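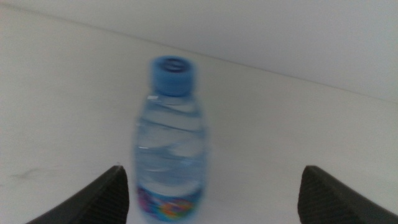
Akimside Schools Football League
Minutes of the September meeting of the League Management Group

Home | Fixtures | Tables | Clubs | Minutes | Contact

4 minute read

Held in the meeting room at Jonport Leisure Centre. The meeting opened at 7.05 pm with Aoife Dunne in the chair. All member schools were represented except Zureo Academy, whose apologies were received and accepted.

1. Minutes of the previous meeting

The minutes of the June meeting were taken as read and approved, subject to one correction. Under item 6, "under-15 girls" should read "under-16 girls". The corrected copy was signed by the chair.

2. Matters arising

The replacement goal nets for the lower pitch at Jonport had been delivered and fitted. The old nets had been offered to member schools for training use and were taken by Karunaratne School.

The question of a shared first aid course was carried over to the next meeting, as the dates offered by the provider clashed with half-term.

3. Fixtures and district seeding

The fixtures secretary presented the draft calendar for the girls' and boys' divisions. District matches will again be played on Tuesday, with a kick-off time of 4.15 pm until the clocks change and 3.45 pm afterwards. Schools unable to release players for the earlier kick-off were asked to write to the fixtures secretary before the calendar is confirmed.

The meeting considered how places in the end-of-season tournament should be decided. Under the present rule, seeding is set by district results only, and goal difference is used where schools finish level. Karunaratne School proposed that the result between the schools concerned should be applied first, and goal difference second. The representative of Akimside High spoke against the change on the ground that a single match played in poor conditions could settle a whole season. After discussion the proposal was put to the vote and carried. It will apply to all divisions from the start of the coming season.

It was noted that the rule does not deal with three schools finishing level. The fixtures secretary undertook to draft wording for this case and to send it to member schools in advance of the next meeting.

4. Postponed matches

Members reviewed the arrangements for matches called off through bad weather. The home school must inform the visitors and the match referee by 1 pm on the day of play. A match not replayed within three weeks will be recorded as a goalless draw unless both schools agree another date in writing.

A request by Zureo Academy, received by letter, for its final match of last season to be struck from the records was considered. The request was declined. The chair will reply.

5. Finance

The finance report was received. The balance of the general account stood at £3000 at the end of August. Gate money and refreshment sales from the summer tournament came to £727, after payment of the pitch hire. Two schools had not yet paid their entry fees and would be reminded.

It was agreed to set aside £500 towards referees' travel costs for the season. Claims should be made on the league form within one month of the match. Claims without a form will be returned.

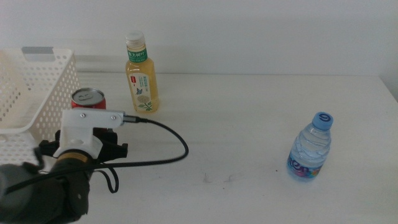

6. Referees

The referees' officer reported that cover was in place for all opening fixtures in the senior divisions. Cover for the under-13 divisions remained short, and schools were asked to put forward sixth-form pupils who wished to take the introductory course. Pupils who complete it may take charge of under-13 matches only, with a qualified adult present.

Members were reminded that comments on a referee's performance should be sent to the referees' officer in writing and should not be raised at the pitch side.

7. Conduct of spectators

The chair referred to a complaint arising from a pre-season friendly at Jonport, at which spectators had repeatedly stood within the technical area. It was agreed that home schools should mark a spectator line two metres from the touchline at all league matches.

8. Any other business

Akimside High asked whether the league would enter a representative side in the county cup. Entries close at the end of the month. It was agreed to enter a girls' side, with trials to be arranged at Jonport. No decision was made on a boys' side.

9. Date of next meeting

To be confirmed by the secretary once the hall bookings are known.

The meeting closed at 8.40 pm.

Recent items
Minutes of the June meeting
Draft fixture calendar: girls' divisions
Draft fixture calendar: boys' divisions
Referee travel claim form
Summer tournament results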